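The Hand on the Table

By January I had stopped calling it the project and started calling it the hand. My sister-in-law called it the thing, as in, are you bringing the thing to dinner. I was not bringing it to dinner (I brought it once).

We built it in the shared workshop at Prillholm, me and whoever wandered over from the lathe to have an opinion. The first fingers came off the printer so brittle that one snapped while I was admiring it. The second pair was fine, except I'd mirrored the wrong half and they both curved left, like they were waving goodbye to somebody. I kept those. They're on my windowsill.

The Torkodness open build was coming up, 24 hours in one building with your machine and whatever you could carry from the car. I had spent 600 dollars by then, and 500 of it had gone into a motor board from Ormont that got warm and smelled like toast. So I went back to the dumb version – a handle, two fingers, a squeeze. You hold it like a pair of kitchen tongs and it learns from what you do. I liked it better right away, which was annoying after all that money.

"How many times do you have to show it?" the woman from the lathe asked.

"1000," I said.

"1000 what?"

"Grabs."

She went back to the lathe. 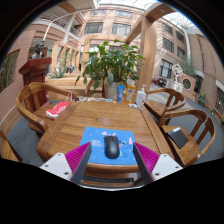
My hand had to learn tables first, because everything I ever lose is on one. I gave it a whole afternoon under the big skylight, leaning in from the edge with those magenta pads on either side of the blue mouse pad, and I talked to it the entire time. Mouse, I told it. That's a mouse. The pump bottle and the yellow one were way down by the plant, and I was saving those for when we knew each other better. My wrist ached and I was stupidly happy!

Somewhere past the middle of the count I caught myself being careful, setting my fingers down slow and square, the way my dad used to pick up eggs. I hadn't thought of that in years. I wondered if it would come through in the data, a bit of him in there with the rest.

Then I lost count and had to go back to the Shirazi notebook and add up all the little pencil marks again.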